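Can a Singer Really Break a Glass? Let's Check

You have seen it in cartoons. A singer opens her mouth, hits one very high note, and every window in the building falls down. Glasses explode. Somebody's spectacles crack.

Should you believe it? Not so fast. Cartoons also tell you that a person can run off a cliff and stay in the air until they look down. So let's take the glass story apart and see which bits hold up.

First, what is sound? Sound is a wobble that travels through the air. When you hum, parts in your throat shake back and forth, and they push on the air, and the air pushes on more air, until the wobble gets to somebody's ear. A wobble that goes back and forth 313 times every second makes a note in the middle of a piano. Faster wobbles make higher notes.

Now, can a push that small hurt something hard? Most of the time it can't. Shout at a brick. Shout at your front door. Nothing happens, however cross you are.

But glass has a trick. Wet your finger and slide it gently around the rim of a wine glass (ask first, and let a grown-up hold the stem). After a few tries the glass may start to sing. It has a favorite note of its own, and it makes that note again and again. Scientists call this its resonant frequency. That is a long name for "the speed it likes to wobble."

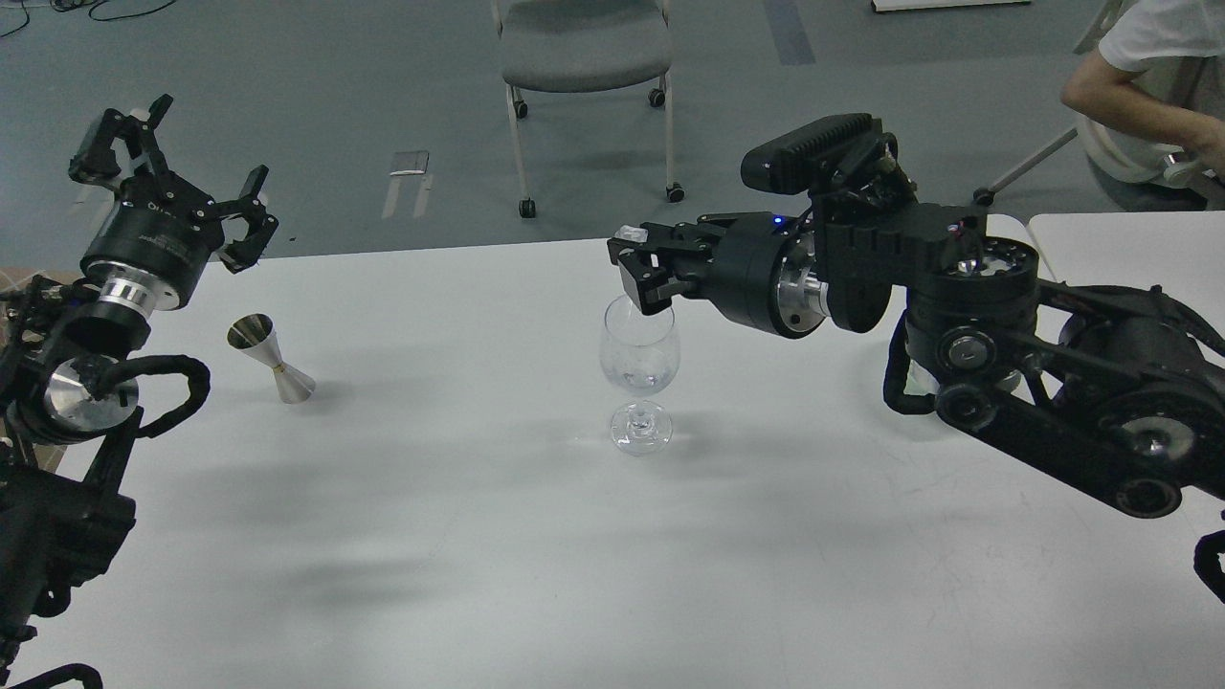

Does a singer have to sing very high to break a glass?
The note has to match the glass's own note, and for plenty of glasses that isn't especially high. A note that is too high does no more harm than a note that is too low.

Think of pushing a friend on a swing. Push at the wrong moments and you just get in the way. Push at the right moment every time, and small pushes add up to a big swing. Sound can do the same to a glass. Each little push bends the rim a tiny bit further, and glass is not good at bending.

So the story is possible. That doesn't mean every version of it is true. People will tell you that their uncle did it at a wedding with 50 guests watching. Maybe. Ask some questions. Was the glass already cracked? Was there a loudspeaker helping? Was anybody leaning on the table?

A loudspeaker makes a big difference, by the way. Ordinary talking is nowhere near loud enough. A trained singer standing very close, with a thin glass, has a chance. A singer across the room from a thick glass jar is wasting her breath.

And all those windows falling down at once? I don't buy it. Windows come in different sizes and are held tightly in frames, so one note won't suit them all.

Don't try to break a glass yourself. Flying bits are sharp, and very loud sound can harm your ears for good. The wet finger trick is safer, and you can change the note by adding water. Will more water make it higher or lower? Guess before you pour, then listen.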